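Resurfacing a metal bin, part 2: marking out and cleaning

2018-10-17

Part 1 covered getting the bin out from between the boards, weighing it and deciding whether it was worth keeping. It is. The sheet is sound, the corners are square enough, and a replacement from Bergeron has a lead time I don't want to plan around. The remaining question is the inside surface, and how much of it needs work.

For anyone starting here, the bin is a large rectangular one in grey metal with sloping sides. Parts go in at the top, slide down the walls and collect on the floor. I bought it secondhand from Clodlow in March along with a stack of smaller trays, which I have already sold on. It sits at working height with pale board and wood around it, and it has been in regular use the whole time I've had it.

Wear on the walls

The walls have not worn evenly, and the difference is large enough to change the order of work. The left wall is smooth and dark grey. I ran a fingernail across it in several directions and found nothing that caught. The near wall is a bluer grey and in similar condition. The right wall is darker and I have put it down as serviceable.

The far inner wall is the problem. Its upper part is bright white. Going down, the white breaks up into dark speckles, then scratches, then worn grey metal. There is no clean line between the good area and the bad one, so any boundary I mask will be arbitrary. I tried a strip of tape at the lowest point where the white still looked continuous and pulled it off again. It lifted two small flakes, so the boundary has to go higher.

I had assumed the white was paint. Josée Kennedy, who did coatings work before she retired and who answers my emails faster than I deserve, thinks it is a thin coat put on over a poorly keyed surface. Her advice was to take the whole wall back and not try to feather it in. I agree with her on the coating and am still undecided on the amount of labor.

The bin floor is scuffed bare metal with whitish marks on it. Some of those marks wipe off with solvent and some do not. The ones that stay appear to be in the surface, and I am leaving them alone. There is no point in a cosmetic finish on a face that gets parts dragged over it.

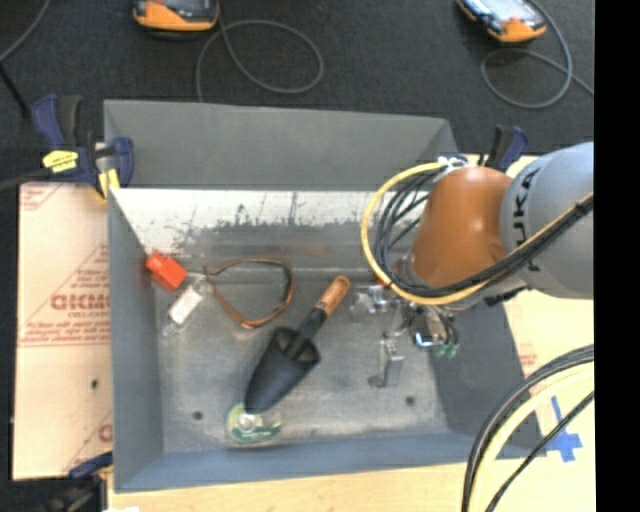 Holes in the floor

Two small round holes go through the bin floor, one near the lower left corner and one toward the lower right. Neither is on the drawing I got from Clodlow. I measured both at 8 mm with the shank of a drill bit, and both have a slight burr on the underside, which suggests they were drilled from inside the bin.

I considered plugging them and decided against it. Washers and short screws can fall through, but so does grit, and I would sooner sweep the board under the bin than scrape a packed corner. The burrs do need to come off. A countersink turned by hand is enough. With a power drill the bit grabs and leaves a chattered edge, and I have one of those already on a different tray to remind me.

Cleaning

The sequence I used:

Vacuum the floor and the four corners with a narrow nozzle.

Wipe all inner faces with a cloth and Pandier degreaser, diluted as printed on the container.

Rinse with clean water and dry at once. Bare metal will start to color if it is left overnight.

Wipe again with solvent on the far wall only.

Go over the far wall with a gray abrasive pad, working downward, and stop when the pad no longer picks up white dust.

The last step took 66 minutes, which was longer than everything before it combined. Most of that went on the speckled band. The sound part of the white coat resists the pad well, and the worn part comes away in no time. The band between them does a bit of each, and the pad has to be turned every few strokes or it loads up and skates.

I did not use a wire wheel. It would have been quicker, but it polishes the metal, and a new coat needs some tooth.

The far panel

The grey panel that rises behind the bin like a flap is plain and matte and needs nothing. It narrows slightly toward the right. I had read that as damage at first, then put a straightedge on it and found the edge true - it was cut that way. I have corrected the sketch from part 1, where I drew it as a plain rectangle.

Choice of coating

I have a sample of Vastico two-part epoxy in light gray and enough of it to cover the far wall at about 0.1 mm. A second coat would mean buying a full kit. The alternative is to leave the wall as bare metal to match the floor and accept some surface rust in humid months. Bare metal would also be darker, and small dark parts are harder to pick out against it, so that counts in favor of the epoxy.

The test patch is on a piece of scrap sheet of the same thickness. It needs a full cure before I scratch it, and I will post the result with the masking measurements in part 3.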